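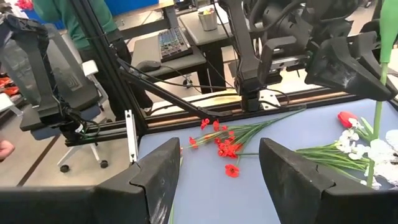
Wrist cam view, left and right arms both in there. Flowers are fake.

Gripper drops thin stems halfway to the vase, but only after it's been running a while

Asked by Uriel Bustos

Hi all, hoping somebody has run into this. I've got a multi-arm cell doing a flower arranging task: pick an artificial stem off the table, carry it over, put it in a vase. The fingers are the stock black ones with the notched tips, bolted to a Kramer gripper. Force limit is set to 50 percent in Eltow, same as it's been since November.

First thing in the morning it's great. Then somewhere after lunch it starts losing stems. The pick looks fine, the lift looks fine, and then partway across the stem rolls in the fingers and goes. The fat tulip stems mostly survive. Thin ones, forget it. No fault in the log at all, and the controller still reports "object held" with nothing in there, so the arm happily carries air to the vase and opens up.

That last part bugs me more than the drop – yesterday it went through the whole insert move with an empty hand and came down close enough to the glass that I hit the stop.

Stuff I've tried: rebooting (of course), slower travel, re-teaching the pick height. The slower travel helped for maybe an hour. The gripper has 4,000 cycles on it if that matters. Any ideas before I start swapping parts?

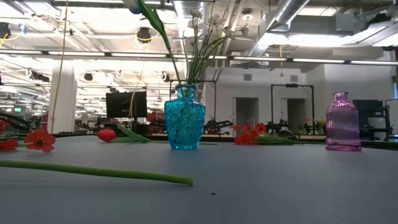
Table from the side, with a long bare stem lying in front of the blue vase.

Answer from Soledad Saavedra (accepted)

Look at your finger faces! Yours have white scuffing on them, and a finger face that's been worn smooth by a few thousand grabs has almost nothing to hold a skinny stem with. Wipe them with alcohol, let them dry, and stick on a thin strip of silicone or rubber tape. We had the same thing on the Histmont cell and I spent two days blaming the software.

The afternoon part is probably your zero drifting as the gripper warms up. Home it fully closed when it's cold, write down the position, then do it again after lunch and compare. Ours had moved enough that "closed on a thin stem" and "closed on nothing" were the same number. That would explain your false "object held" too, because Eltow only looks at whether the fingers stopped before the closed position (unless you changed it). If the closed position has wandered, they always stop before it.

So: re-home every 240 cycles, and set the minimum width for "held" to something you measured with your thinnest stem. And please put a second check in before the insert move. Doesn't have to be fancy, just re-read the width above the vase and bail out to a safe pose if it's changed. I wouldn't run it near glass until that's in.

Answer from Santino Orellana

just turn the force up to 80, worked for me

Comment from Soledad Saavedra: It'll crush the thin stems and it does nothing about the false held signal.

Comment from Santino Orellana: mine were wood dowels so maybe

Answer from Emiliano Jara

Agree with Soledad, one thing to add. Check the finger screws. If one finger is a hair loose the tips don't meet square and anything round will roll out sideways, which sounds a lot like your description. Mine came loose twice before I used threadlocker. Hernovgate has the torque number on their finger kit page, I don't remember it. Power off the arm before you put your hands in there, not just pause.

Comment from Uriel Bustos: OK so it was kind of everything. Left finger screw was loose, and the zero was off by 2 mm after lunch. Taped the fingers and added the width check – no drops this afternoon so far. Still have to set up the auto re-home. Thanks!!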